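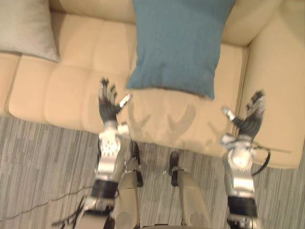 Conditioning a leather sofa in a dry house

7/12/20

Leather that lives indoors has one main enemy where I live, and it is the furnace. The heating season starts in November and runs for five months, and during that time the relative humidity in my living room used to sit in the low twenties. Most advice on leather care starts with products. I would start with a hygrometer.

I bought mine after a chair failed. It was an old armchair with a full aniline hide, and over three winters the top of the seat went from supple to stiff, then developed a net of fine cracks along the front edge where the back of the knee rubs. I had been conditioning it twice a year with whatever the store sold. Lumturie Golob, who has been reupholstering furniture for longer than I have owned any, looked at it for less than a minute and told me I had been putting cream on a hide that sat four feet from a register.

So the first fix was air. I moved the seating away from the vent, fitted a deflector, and put a humidifier in the room with a setpoint of forty percent. Going higher caused condensation on the north windows, so forty is where it stays. The deflector made a larger difference than I expected. Surface temperature on the nearest panel, read with a cheap infrared thermometer, dropped from 80 degrees Fahrenheit to 70 with the furnace running.

Second, find out what kind of leather it is before anything touches it. There are three cases that matter for home furniture.

Aniline is dyed through and has little or no coating. A drop of distilled water on it darkens the spot within a minute or so and then fades as it dries. It feels warm and slightly waxy. It also absorbs everything, including conditioner, hand oil and salad dressing.

Semi-aniline has a thin pigmented layer. The drop takes longer to go in and may only go in at the seams or where there is wear.

Pigmented, also sold as protected or corrected, has a continuous polymer coating. The drop sits there until you wipe it off. Most family-room furniture is this kind. The coating is what you are touching and it is the coating that needs to be kept clean.

Do the test underneath or at the back, low down. Use distilled water, as tap water in a hard-water town leaves a ring on aniline that is a project in itself.

There is a fourth case, which is that it isn't leather. Bonded material is shredded hide on a backing with a plastic face, and when it peels there is nothing to condition. Look at a cut edge, usually inside the zipper of a cushion or under the dust cover. Fibers all the way through means hide. A clean woven backing with a skin on it means something else.

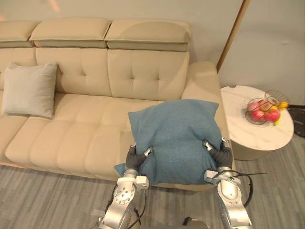 Third, cleaning comes before conditioning, and on pigmented leather it does nearly all of the work. Body oil and sweat soften the finish, and the places it happens are predictable: where heads rest, where forearms rest, and the front of the seat. My schedule is a dry vacuum with the soft brush every two weeks, a damp microfiber pass once a month, and a proper clean with a pH-neutral foam twice a year. I put the foam on the cloth and never on the hide. Stitched channels and tufting collect grit, and grit under a moving thigh is sandpaper, so the brush goes along each seam before any liquid is involved.

Conditioner next. I have used two long enough to have an opinion. Jallico is a thin water-based cream and goes on evenly. Ratby is heavier, has wax in it, and leaves a slight tack on a coated finish for a day. I use the Jallico on the sofa and keep the Ratby for boots. Amounts are smaller than the labels suggest. I weigh the bottle before and after, and a three-seat sofa takes me 300 grams in a year across two applications. Stojan Vlachou disagrees with me on this and uses almost double on the same model of couch. His looks fine too, so the tolerance is evidently wide on protected hides. It is not wide on aniline, where too much leaves dark patches that don't come back out.

Things I have stopped doing: saddle soap (too alkaline for a coated finish), olive oil (goes rancid), baby wipes. The wipes are the worst of the group. Several brands contain solvents that lift pigment slowly, and the damage shows up as a pale patch months later.

For color loss that has already happened, the order is clean, degrease with diluted isopropyl on a test spot, sand at 600 grit only if the edges are raised, then thin coats of matched pigment with a sponge. Five thin coats are better than two thick ones. Jurić mixes from a sample the size of a thumbnail, which I cut from the fold under the seat. Matching a cream or tan is harder than matching black - small errors in the yellow component show in daylight and vanish under lamps, so check by a window.

The armchair was past that. Lumturie replaced the seat panel and left the rest, and the bill was 568 dollars with the hide included. The humidifier had cost me a good deal less.

Next on the list is a logging hygrometer for the back bedroom, where Martti Seppälä's old club chair is going once he finishes moving. I'd like one full winter of readings before I decide which wall it goes against.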